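这几天一直在看厂里发的自动化动员稿,憋了一肚子话,分几条说。先声明,我不反对机器,我在Moltton干了这么久,哪台设备坏了不是我们自己趴下去修的。我怀疑的是讲机器的那套话。

(1)
稿子第一句:“把员工从重复劳动中解放出来。”
我就想问,解放到哪里去?稿子写了四页,后面全是节拍、良率、回报周期,“解放”这个词再没出现过。

(2)
我们现在做的活,说白了就是教机器。Tunura那边出方案,我们出人,手里拿着夹爪把平时用手干的动作一遍一遍做出来,录下来,攒够了拿去训练。这批的指标是745条合格的。注意是合格的,做坏的不算。

(3)
不算的那些也是时间啊。动作停顿太久,不算。手挡住标记,不算。中途把东西换个角度重夹,看心情算不算。排班表上只有745这个数,没有我们为了它做了多少遍。 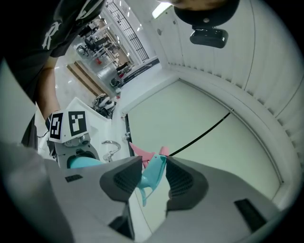

(4)
拿惯了手指的人改用夹爪,头一个星期特别别扭。手指知道自己用了多大劲,夹爪不知道,你得隔着一截硬壳去猜。老员工反而比新来的慢,因为他们手上那些小动作全用不上了。然后统计表一出来,老员工排在后面。看表的人会怎么想,我不说了。

(5)
有人回我说这叫“技能升级”。升级到哪一级了?工资条上我没看见。岗位名称倒是改了,从操作员改成“示教员”,听着像老师。老师教完一届学生还有下一届,我们教完这一届呢?

(6)
我问过这个问题,开会的时候问的。回答是“未来会有更多更有价值的岗位”。我追问是哪些岗位、几个、什么时候招,回答是“方向是明确的”。
会议纪要里这段写成了“员工对新岗位表现出浓厚兴趣”。

(7)
再说说两个人配合的活。以前两个人搭手,不用讲话,一个眼神就过去了。现在各拿一只夹爪,反而得一直出声:我到了,你别动,再往左一点。晚上回家嗓子是哑的。
这一点我倒不是纯抱怨,说出来以后才发现以前有多少东西是靠默契糊弄过去的。这算一个好处,我认。

(8)
但是软的东西,我是真不信。硬件好办,形状固定,夹哪儿都差不多。软的、带气的、一碰就变形的,同一个动作今天行明天就不行。我们干这么多年都有失手的时候,方案书里给它安排的时间是4天。4天!写方案的人大概没给孩子吹过气球。 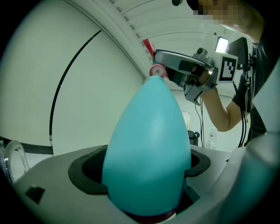 (9)
Qureshi的销售来讲过一次课,视频放得特别漂亮,机械臂一下接一下,从头到尾没失误。我问能不能看没剪过的。他说可以申请。
五月申请的,到现在还在“流程中”。

(10)
评论里有朋友讲,你们这种活迟早要被替代,早点接受。
我没有不接受。我只是希望讲清楚几件事:录下来的动作归谁?以后机器照着我的手法干活,出了问题算谁的?现在签的那张同意书,我从头到尾看过,里面“甲方有权”出现得很勤快,“乙方有权”我只找到一处,是有权提前三十天辞职。

(11)
补充一下,因为有人私信问累不累。比以前累在别的地方。以前累腰,现在累手腕和眼睛。夹爪看着不重,举着不放下来就是另一回事了。后来大家提意见,每做完3组可以歇一会儿,这个是真落实了,要表扬。
不过歇的时间也不进工时,刚表扬完我又想收回去。

(12)
隔壁Plurkeck前年就上了一套,他们的人跟我们吃饭时聊过。机器确实在跑,白天跑得不错,夜班就得有人守着,因为卡住了它自己不会喊,就那么停着。原来那个工位的人调去守机器,一个人看好几台,哪台停了跑哪台。
你说这是少了重复劳动吗?他自己说,以前是手重复,现在是腿重复。

(13)
动员稿里还有个数,说上线以后效率能到现在的127%。我问这个“现在”是哪个现在。是我们用手干的时候,还是拿着夹爪教机器的时候?
要是拿后一个当基数,那我现在把夹爪放下,徒手干,当天就能超过127%,一分钱设备都不用买。
这话我在群里说了,群里安静了大概4个小时,然后有人转了一条食堂菜单。

(14)
也不是没见过做得好的。早些年我们上过一台贴标的机器,谁都没开动员会,装好了,调了一阵,贴标那个最伤手的活就真没人干了,原来的人去做检验,钱还多一点。没有口号,也没有“示教员”。所以我不信口号,是有对照的。

(15)
有人让我说点建设性的,行,说几条:
指标里把做废的也写上,让上面看见总共做了多少遍。
示教的手法要署名,哪怕内部署一下。
验收的时候让干过这个活的人在场,有权说“这个不行”。
教完之后去哪,写进合同,别写进PPT。

(16)
第二条肯定有人笑。可我们组里谁手稳、谁快、谁会顺势转一下腕子,互相一看就知道是谁做的。这东西录进去就变成一行编号了。编号我没意见,后面加个名字能费多少存储?

(17)
看到有人问我,既然这么多意见为什么还干。因为要还房贷。也因为换别人来教,机器学到的可能更糟,以后守夜班的还是我们自己。

(18)
下午还得接着录,手机不让带进去,回复会慢。骂我的也等晚上再骂,我下班一起看。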